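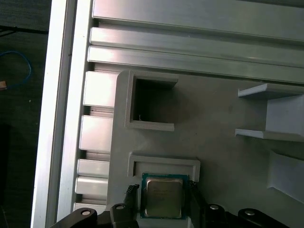 2 min read

Kirno insertion study: frequently asked questions

What is the task?
The arm picks up a CPU, carries it to a gray 3D-printed fixture plate and places it in a pocket. The plate is mounted against aluminum extrusion.

Which view does the policy use?
The wrist view only. At grasp height it shows both ridged finger pads on the sides of the chip, plus the pockets in the plate. Lettering on the heat spreader is often too blurred to read, so the policy gets no part labels as input.

How much data was collected?
900 teleoperated demonstrations. 800 were used for training and 100 were held out. Operators were Sơn Quách and Tín Mạch.

Why a printed plate and no motherboard?
Wear. A plate can be reprinted overnight – a bent socket pin ends the session.

What counts as a success?
The chip is fully seated and both fingers have opened. A chip resting on the pocket rim is a failure, even if it drops in later.

What was the result?
102 trials were run with the final checkpoint. Almost 100 succeeded. Most failures were yaw errors at first contact.

Does it transfer to other fixtures?
Not tested. Babatunde Eze is preparing a second plate at Grollstead for May.

Who maintains this page?
Hòa Phùng. Last updated December 15, 2022.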